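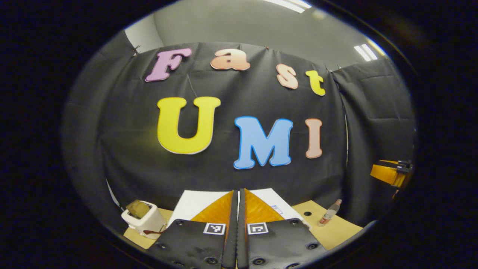

Most transfer stories you read in January are worth checking before you pass them on, and checking one takes less time than arguing about it afterwards. I run a small supporters' page for Levitby and I've been caught out twice, so what follows is the routine I use now. You don't need special software. A sheet of white paper laid flat on a wooden table will do, with a line drawn down the middle: what is claimed on the left, who is claiming it on the right.

Step 1. Write the claim out in one plain sentence. "Levitby have signed Benedito Dantas" is a claim. "Levitby are understood to be monitoring the situation of Benedito Dantas" is hardly anything. If you can't get it down to who, what and which club, stop there and go and make the tea.

Step 2. Find the first place it appeared. Follow the links backwards. Last winter I found the Dantas story on 3 sites, and all of them led to one post by an account with 1,072 followers and a badge it had drawn itself. I counted that as a single source. I'd suggest you do the same, however grand the sites look.

Step 3. Look at who is quoted. "Sources close to the player" could be his agent, and an agent has every reason to want a second club mentioned. A named person is better, but read the words themselves. Chiamaka Abubakar, who writes up Drollance's matches, once said on a podcast that a winger "would suit" them. By teatime it was a done deal on four message boards.

Step 4. Check that it could happen at all. Is the window open in both countries? Has he already played for two clubs this season? Does the buying club have the money? Drollance had a home gate of 2,599 for their last league game. When someone tells me they're paying a huge fee for a striker, I think of that number.

Step 5. Treat photos with suspicion. A player in an airport is a player in an airport. A shirt with his name on it can be bought in the club shop by anybody.

Step 6. Wait a day. Then look at both clubs' own sites. If only one has said anything, read it again slowly, as "agreed in principle" still isn't signed.

Keep the sheet when you've finished. Put the date on it and go back once the window shuts, so you can see which writers were right. I stopped reading two of mine.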